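Household > Moving and storage > Appliances

Cling wrap on stored appliances: leave it on or take it off?

Lostorico
Posted 18 Jan 2019

We moved out of our flat at the end of the year and the new place won't be ready until March. Most of the furniture went to family, but the appliances are in a storage room I rent by the month. It is indoors, on the ground floor, with white walls and no heating. The unit is number 46, if anyone here uses the Irmont building and knows what it's like in there.

The removal firm wrapped the bigger things in clear stretch film. They did a thorough job and went round a lot of times. One of my neighbours says film like that traps damp and that I'll open it up to find mould and rust. The firm says it is fine for any length of time. I don't know which of them to believe.

The other thing I wanted to ask is whether I can put boxes on top of the appliances. The room is small and I am running out of floor. Some have touch controls on the front and I don't want to crack anything. I don't have the manuals to hand.

I'd rather not pay for a bigger room. I have already spent 579 on the move.

Pietrzak

Leave it on. Ours was wrapped for 8 months in a garage and there was nothing wrong with it. Just don't put anything heavy on top.

Lekudik

I worked in a furniture and appliance store room for a good while and I'd say your neighbour and the firm are both partly right. Film is meant for the journey. It stops doors swinging open and keeps scratches off the sides. If the appliance was completely dry inside when it was wrapped, a couple of months in the film does little harm. If there was any water left in it, the film holds it there.

So it depends what you have. A fridge or freezer needs its door open a little the whole time, and you can't do that with film round it. Cut the film off, dry the inside with a cloth, wedge the door with a folded tea towel and hang an old sheet over the lot. A washing machine or dishwasher always keeps some water in the pump and hoses. Drain it through the filter at the bottom, leave the door ajar for a few days, and then cover it. Things that never hold water, such as a plain oven, can stay wrapped.

If you want to keep the film on something, cut a few slits low down at the back and near the top so that air can get through. Use a blunt-ended pair of scissors and pull the film away from the surface first. I have seen a lot of side panels scored by people going straight in with a knife.

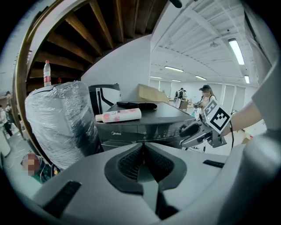 Photo: Lekudik, own picture

The tall one on the left still has all its film on, many layers of it, and a few strands have come away near the top. Loose strands don't matter. The Midea next to it has the sort of glossy angled front you are worried about, with the touch controls along it. Keep weight off a panel like that, and don't lean anything against it or run tape across it. The flat top will take light things, but check the manual before you go beyond that. Most makers put them online under the model number.

Bottles are the one thing I'd tell you to move, and you can see I don't always follow my own advice. Stand them on the floor or in a tray. A slow leak from detergent or even water will run down into the controls, and it can sit there for weeks before you go back.

For boxes, a cheap set of metal shelves is better than stacking. Mine cost less than a month's rent on the next size of room. Put the cardboard up there and keep a hand's width between the appliances and the wall.

When you get them home, stand a fridge upright for several hours before you plug it in, and longer if it travelled on its side.

Lostorico

Thank you both. It is a fridge-freezer and a washing machine, so I'll go over at the weekend and cut the film off the fridge. I don't think anyone drained the washing machine. I will take a shallow tray and some towels.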